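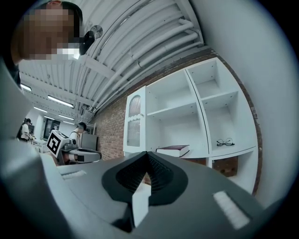 Hot tub questions I get every week

How often should I change the water?
Every November and again in spring, so two big changes a year. Mine gets one in between if my sister Hacer's kids have been visiting!

Can I use my pool chlorine in the tub?
Please don't guess – read the label first. Some pool products are far too strong for a small tub.

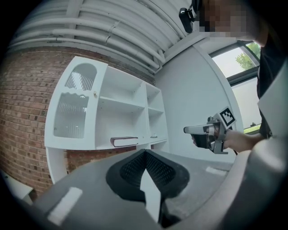 Where do I keep test strips and chemicals?
Strips hate steam, so mine live indoors. A white wall cabinet with a glass door, like the one against the brick here, is fine for strips and spare filter clips. Chemicals go somewhere cool, locked and well ventilated, and never next to each other if the labels say so.

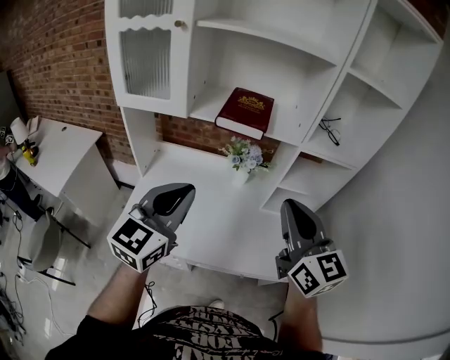 White cabinet with curved open shelves, brick wall behind.

My water is foamy. Help?
Usually it's lotion or detergent left in swimsuits. Rinse the suits in plain water, clean the filter, and run the jets for 5 minutes with the cover off.

Still stuck? Write to me, Kevser, and tell me your tub size.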